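Zu Besuch bei Brestelent: ein Tag in der Tablettenfertigung

Der Bus setzte uns um 8.40 Uhr am Werkstor ab, zwanzig Minuten zu früh. Die Pforte war besetzt, die Besucherausweise lagen bereit, nur mein Nachname war falsch geschrieben. Das wurde mit Kugelschreiber korrigiert. Wir waren eine Gruppe aus Apotheken und Krankenhausapotheken der Region, die meisten kannten sich von Fortbildungen.

Brestelent stellt am Standort Murley Tabletten und Filmtabletten her, überwiegend Generika im Bereich Blutdruck und Schilddrüse. Laut Begrüßungsvortrag arbeiten hier 143 Personen, davon 61 in der eigentlichen Produktion. Der Rest verteilt sich auf Labor, Verpackung, Technik und Verwaltung. Begrüßt hat uns Kusum Kushwaha, die Leiterin der Qualitätssicherung. Der Vortrag dauerte eine halbe Stunde und war erfreulich arm an Werbung. Es ging vor allem um Lieferfähigkeit, also um das Thema, das uns im Alltag am meisten beschäftigt.

Der Standort hat im Februar eine neue Linie für niedrig dosierte Präparate in Betrieb genommen. Bis dahin liefen diese Produkte auf derselben Linie wie die übrigen, mit langen Reinigungszeiten zwischen den Chargen. Frau Kushwaha nannte das offen als Grund für die Engpässe im vorletzten Winter.

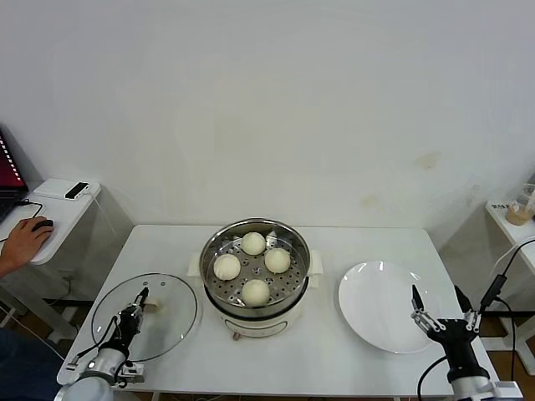 Nach dem Vortrag wurden wir in zwei Gruppen geteilt. Meine begann im Wareneingang. Jedes Gebinde mit Wirkstoff wird dort einzeln beprobt, auch wenn zwanzig Fässer aus derselben Charge kommen. Bis zur Freigabe durch das Labor steht die Ware in einem gesperrten Bereich. Das dauert in der Regel einige Tage, bei einem neuen Lieferanten auch deutlich länger. Eine Kollegin fragte, woher die Wirkstoffe stammen. Die Antwort: bei den meisten Produkten zwei zugelassene Quellen, bei einigen älteren nur eine.

Für die Produktion mussten wir uns umziehen. Haube, Kittel, Überschuhe, Schmuck ab, Telefone in den Spind. Wer einen Bart trug, bekam zusätzlich einen Bartschutz. In die Räume selbst durften wir nicht, der Besuchergang führt an großen Scheiben entlang. Zu sehen waren die Granulierung, zwei Tablettenpressen und der Coater, in dem die Filmtabletten ihren Überzug erhalten. Eine der Pressen stand wegen eines Formatwechsels. Das war kein Nachteil, denn so konnte man die Stempel auf dem Wagen daneben liegen sehen.

Die Presse der neuen Linie heißt Haslam und schafft nach Angaben des Schichtleiters rund 135 000 Tabletten pro Stunde. Alle paar Minuten wird automatisch eine Stichprobe gezogen und auf Masse, Dicke und Härte geprüft. Liegt ein Wert außerhalb der Grenzen, regelt die Maschine nach oder hält an. Wie oft sie anhält, wollte der Schichtleiter nicht beziffern – in der Einfahrphase jedenfalls häufiger, als allen lieb war.

Verpackung und Rückverfolgung

In der Verpackung war es lauter als erwartet, Gehörschutz lag aus. Die Blister laufen an einer Kamera vorbei, die leere Näpfe und beschädigte Tabletten erkennt. Danach kommen Packungsbeilage, Faltschachtel, Seriennummer und Siegel. Für die Zuordnung der Nummern verwendet das Werk eine Software namens Trusteo. Sie verknüpft jede Packung mit ihrem Versandkarton und jeden Karton mit der Palette. Fällt eine Packung vom Band, muss sie im System ausgebucht und vernichtet werden, auch wenn sie unversehrt ist.

Mich hat der Umgang mit den Packungsbeilagen interessiert. In der Apotheke hören wir ständig, dass die Schrift zu klein sei. Größere Schrift bedeutet hier ein dickeres Faltblatt, und das passt nicht mehr in die Schachtel. Eine größere Schachtel wiederum bedeutet weniger Packungen je Karton. Eine Lösung hatte niemand anzubieten.
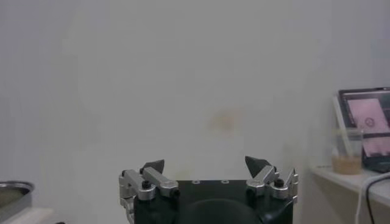

Labor und Rückstellmuster

Das Labor liegt im Obergeschoss. Gezeigt wurden uns die Freisetzungsprüfung und der Raum mit den Klimaschränken für die Stabilitätsstudien. Von jeder Charge werden Rückstellmuster aufbewahrt, mindestens bis ein Jahr nach Ablauf des Verfalldatums. Der Archivraum ist entsprechend voll. Wenn wir eine Reklamation einsenden, wird zuerst das Muster derselben Charge herangezogen und verglichen.

Dazu gab es eine nützliche Bitte aus dem Labor: Bei Reklamationen möglichst die Originalpackung mitschicken und notieren, wie das Arzneimittel gelagert wurde. Eine lose Tablette im Umschlag, ohne Chargenbezeichnung, lässt sich kaum untersuchen. Das kommt offenbar jede Woche vor.

Mittagessen und Fragerunde

Gegessen wurde in der Kantine, es gab Linseneintopf oder Nudelauflauf. Die anschließende Fragerunde war auf 45 Minuten angesetzt und lief länger. Diskutiert wurde vor allem über Rabattverträge und darüber, wie früh ein Hersteller einen absehbaren Lieferausfall meldet. Zugesagt wurde, die Meldungen an die Apotheken künftig mit einem voraussichtlichen Liefertermin zu versehen, soweit einer bekannt ist.

Praktisches für Interessierte

Führungen für Fachkreise finden dreimal im Jahr statt, immer montags. Anmelden kann man sich über den Außendienst. Die Teilnahme kostet nichts, die Anreise zahlt man selbst. Festes Schuhwerk ist vorgeschrieben, Parkplätze gibt es nur wenige. Der Bus zurück zum Bahnhof fährt am Nachmittag stündlich, wir haben den um 15.10 Uhr genommen.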